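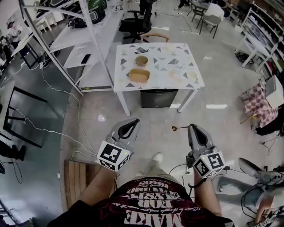 Handheld grippers at the ready, with a bowl and a tray on the table.

I went to see Noemi Boateng at Hurkness because I wanted to talk about rules, and I'm afraid I find rules fascinating! She writes the house guide for people who record hand tasks with grippers, and it runs to 18 pages (it was 8 in July).

"Most of it is dull," she told me cheerfully. "Markers clean, both cubes facing out, cables behind your elbow. If a marker gets scratched, you stop and swap it."

I asked which rule people grumble about most. "Floors," she said straight away. "Leads get taped down or coiled before anyone sits. I'm a bore about it – Myrtle says I'm worse than her."

Myrtle Pruitt does the same job at Benavides, and the two of them swap drafts. They still disagree over breaks. Myrtle wants one every 18 minutes, while Noemi lets people choose, "as long as they do stop".

And bystanders? "Ask them first, every time, and write it down. If someone says no, we move the table or we wait."

The next draft goes to the Brindville team for comments, and Noemi is still rewriting the bit on spare batteries.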